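Trevine Ring

The Trevine Ring is a faint planetary nebula, the shell of gas thrown off by a dying star of modest size. Despite the name, it has nothing to do with planets, and in most telescopes it does not look much like a ring either.
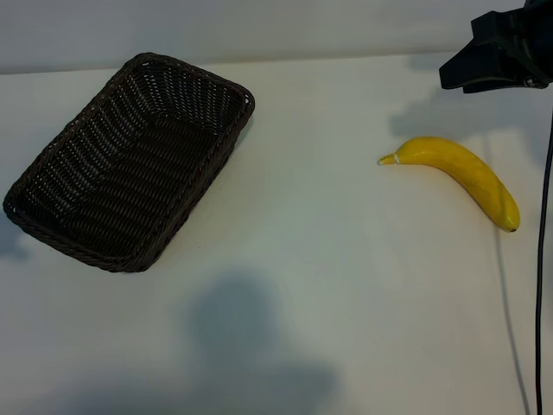
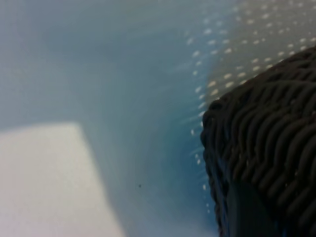
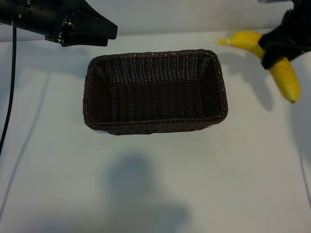 Maintained by: Trevine Astronomical Society, Deep Sky Section

Discovery

The nebula was first noted by Koen Van Hecke, who was looking for a comet and recorded the object as "a thumbprint, probably mine." He cleaned the eyepiece and went to bed. Soo-ah Tak came across the entry years later while sorting the society's logbooks, pointed a larger telescope at the same patch of sky one July, and found that the thumbprint had stayed where it was. Both names appear on the discovery note, with Van Hecke's in slightly smaller type.

Structure

The visible shell is an uneven oval, brighter on its northern side, where the gas appears to be piling into older material shed by the same star. A dimmer outer halo shows up only in long exposures. The central star is a white dwarf in the making – hot, small and very hard to see. Most of the shell's light comes from oxygen and hydrogen, set glowing by ultraviolet radiation from the star.

Early members called the brighter side "the Handle." Siebe De Bruijn objected to this in print 4 times, on the grounds that rings do not have handles. The term is now standard in the section's notes.

Catalog number

The object is number 753 in the Vermeulen list of faint nebulas. It was also entered as number 1273, under the impression that it was a galaxy. The second entry has never been withdrawn, and the Ring is still occasionally admired for its spiral arms.

Observing

A dark site and an oxygen filter are strongly advised. From town the nebula is invisible, though beginners often report it anyway. Hoi-yan Tai's sketch, made over 33 nights, remains the one most often reproduced; Milan Verbruggen's, made in a single evening through thin cloud, is kept in the same folder. The Ring stands highest shortly after midnight in July, when the sky is at its least dark.

See also: Planetary nebula; White dwarf; Vermeulen list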